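Search this repository
Search
51 shares · 10 comments

Vumora Tabletop Rules and Data Card

Scope

Vumora is the set of working rules used for two-arm tabletop recordings at Kastton, together with the data card for the first release made under them. The rules cover the work area, the cameras, the operator and the labelling of episodes. They don't cover the arms themselves. Arm maintenance and electrical checks are in the Cárdenas bench manual, and where the two texts disagree on a safety point the bench manual applies.

The words "must" and "should" are used in the usual way. A "must" that is broken means the episode is withdrawn. A "should" that is broken means a note in the episode log.

Contents of the release

Episodes: 300
Held back for testing: 51
State logging: 10 readings per second, both arms
Camera streams: one fixed, one per wrist
Language of instructions: English and Spanish
Licence: see LICENCE.txt

The test episodes were drawn by Young-sook Geum before anyone had trained on the set. They are kept in a separate folder and must not be moved back into the main one. Forks that reshuffle the split should change the name of the release.

1. Work area

1.1 The floor and wall panels must be fixed before recording starts. A panel that has shifted by more than 5 mm against its corner marks is put back and the session restarted.

1.2 Panel prints may be changed between sessions, never within one. The print code goes in the session header under floor_print and wall_print.

1.3 Lighting is set once per session. Blinds stay closed. Sessions that run past 17:30 use the overhead lamps only and carry the tag lamps_only.

1.4 Cables to the wrist cameras must keep enough slack for the full reach of each arm. Check the slack with the arm extended and with it folded. A cable that pulls tight at either end of the travel is rerouted before any episode is recorded.

1.5 Hands, sleeves and tools belonging to the operator stay outside the work area from the start signal to the end signal. A hand seen by any camera between the two signals is a withdrawal.

2. Objects

2.1 Every object placed on the floor is listed in the session header, including objects that the task does not call for. Use the names in objects.csv. If an object has no entry, add one before recording and not afterwards.

2.2 Distractor objects are allowed. They must be small enough for a single gripper to move and must have no loose blades or glass parts.

2.3 Hand tools with a shaft or point are handled at reduced speed. The setting is slow_tool in the controller profile. It applies to both arms, even if only one is to touch the tool.

2.4 Folding objects (boards, cases, hinged lids) are logged as open, closed or part open at the start and at the end. A board laid flat with its playing surface up counts as open.

2.5 Containers are logged with their contents. "Contents unknown" is a valid entry for a lidded container only.

2.6 Placement should vary in both position and angle. Objects lined up with the walls in episode after episode are a known fault in the early sessions; Raimonds Petrauskas marked those with the tag square_layout, and users may wish to leave them out.

3. Cameras

3.1 The fixed camera must show both arm bases and the full width of the back wall. It is not touched during a session. If it is knocked, close the session and open a new one.

3.2 Wrist cameras are mounted so that both fingers of the gripper can be seen when open. It is normal for the other arm to enter the wrist view, and such frames are kept.

3.3 Blur from arm movement is not a ground for withdrawal. Blur caused by a dirty lens is. Clean both wrist lenses at the start of each session and after every break.

3.4 Do not crop, rotate or correct colour before upload. The raw files are what is archived.

Reference views, fixed and wrist

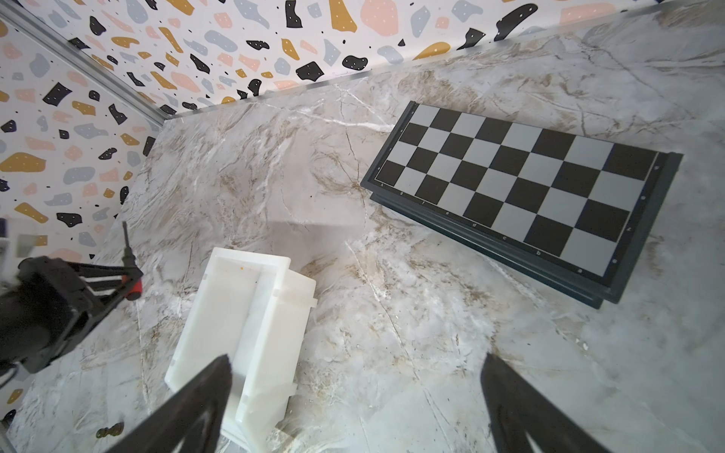
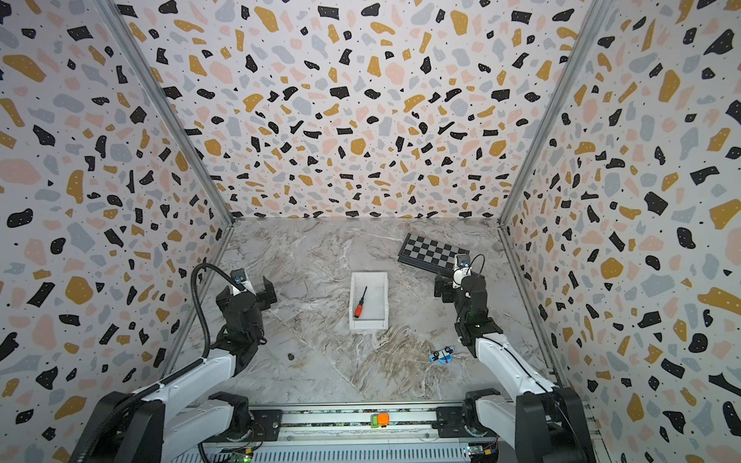
Both views: folding chessboard with no pieces on it, and a white plastic container on a marble-pattern floor.

4. Labels and review

4.1 The instruction text is written before the episode and is not edited to match what the arms did. If the arms did something else, the episode is marked fail and the instruction stays as it was.

4.2 Outcome takes one of three values: success, fail, void. Void is for hardware faults only. An operator who gives up has produced a fail.

4.3 Each episode is reviewed by a person who did not operate it. For this release the operators were Dayana Apaza and Édgar Huamán, who reviewed each other's work. Disputed labels went to Eliécer Pacheco. Disputed episodes keep both original labels in the field label_history.

4.4 Reviewers watch the fixed view first and the wrist views second. Outcome is decided on the fixed view unless the target is hidden in it by an arm.

5. Known limits

The work area is enclosed on three sides and the layouts are small. Policies trained only on this set should not be assumed to hold up on an open bench. All episodes were operated by two people, and their habits can be seen in the data, in particular a preference for the right arm on the first reach.

Timestamps in the earliest sessions drift between the wrist streams and the state log. A fix is in tools/realign.py. Run it with the session header present or it will exit without writing anything.

The set has not been tested with the Ososov loader. Reports are welcome in the issue tracker.

6. Changes

November: rule 2.5 reworded, "contents unknown" limited to lidded containers. Rule 3.2 now covers frames in which the second arm appears. Spelling of object names made the same across objects.csv and the session headers. Rule 1.4 moved here from the bench manual.

Share this page
51 shares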